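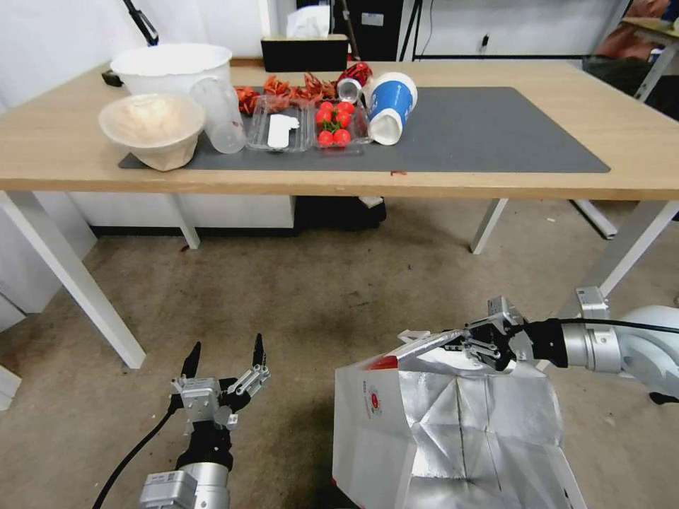

# Hallau Pepper Swap: Frequently Asked Questions

Updated January 12, 2020

We love getting mail about peppers, and we get a lot of it every winter when the seed lists go up. These are the questions that come in most. If yours isn't covered, write to us and it may end up on this page.

## What is the swap?

Hallau is a seed exchange for home gardeners who grow peppers, sweet and hot. You send us seeds you saved, tell us what they are, and pick the same number of packets from our list. We started with a shoebox and now have 397 varieties on the list, from tiny bird peppers to big frying types as long as your forearm. No money changes hands except for postage.

## Do I need to be an experienced grower?

Not at all! Plenty of members joined after one good summer with a pot on the back steps. If you can grow a pepper until it's fully ripe, you can save seed from it. First-timers who have nothing to trade yet can ask for a starter envelope. It holds five easy varieties, and all we ask is that you send something back when you can, even if that takes two seasons.

## When should I start my seeds?

Count back eight to ten weeks from the date you normally put plants outside. For us that means setting them out in May, so the trays come out in early March. Very hot types are slow and like an extra two or three weeks. Peppers want warm soil to sprout, and a heat mat makes a huge difference if your house is cool. Mine go on top of the refrigerator, which works nearly as well.

## My seeds haven't come up. Are they dead?

Probably just slow. Sweet peppers often show in a week or so, but some of the wild types have made me wait more than a month — and then come up all at once, the day after I gave up on them. Keep the soil damp, keep it warm, and give them time. If nothing shows after six weeks, write to us and we'll send another packet if we have one.

## Will my hot peppers make my sweet peppers hot?

Not this year's fruit. If bees carry pollen from a hot plant to a sweet one, the peppers you pick this summer will still taste the way they should. The seeds inside are another story. Plant those and you may get a surprise. That's why we ask for seed from plants that were kept apart or had their flowers bagged.

## How do I bag flowers?

Use small mesh bags, the kind sold for party favors. Slip one over a branch before any flowers open, and tie it loosely. Give the branch a gentle shake every day or two. Once you see little peppers forming, take the bag off and mark those fruits with a bit of yarn. Then leave them alone until they're completely ripe and starting to soften.

## How do I dry the seeds?

Cut the pepper open, scrape the seeds onto a plate, and spread them out so they aren't touching much. Paper towels stick, so I don't use them. Leave the plate somewhere airy and out of direct sun for a week or two, stirring now and then. A dry seed snaps when you bend it. If it folds, it needs longer. Please don't use the oven, even on its lowest setting.

Wear gloves for the hot ones. Wear them for the medium ones too.

## Can I save seeds from dried peppers I bought?

You can try, and it's fun! Peppers dried in the sun often have good seed left in them, while ones dried with high heat usually don't. Sprout a few on a damp coffee filter first. Just don't send store seed to the swap, because we can't say what it is or what it crossed with.

## What should I put on the packet?

- Name of the variety, or "unknown" if you don't know it
- Year you saved it
- Bagged, kept apart, or open pollinated
- Sweet, mild, hot, or very hot

Please put at least 20 seeds in each packet.

## What are Brisumetti and Lau?

Two of our most requested peppers, and both are member names you won't find in catalogs. Brisumetti is a long, wrinkled red with thin walls, wonderful for drying on a string. Lau is a squat yellow with a fruity smell and a slow burn. Lau runs out every year, so ask early.

## How many packets do you send out?

Last season we mailed 1,282 packets, our best year yet. Roughly 555 of those were hot types, and the sweet and mild ones made up the rest.

## How long do pepper seeds keep?

Three years is a safe bet in a cool, dry, dark place. A sealed jar in the refrigerator can stretch that a good deal longer. Let the jar reach room temperature before you open it, so the seeds don't pick up damp.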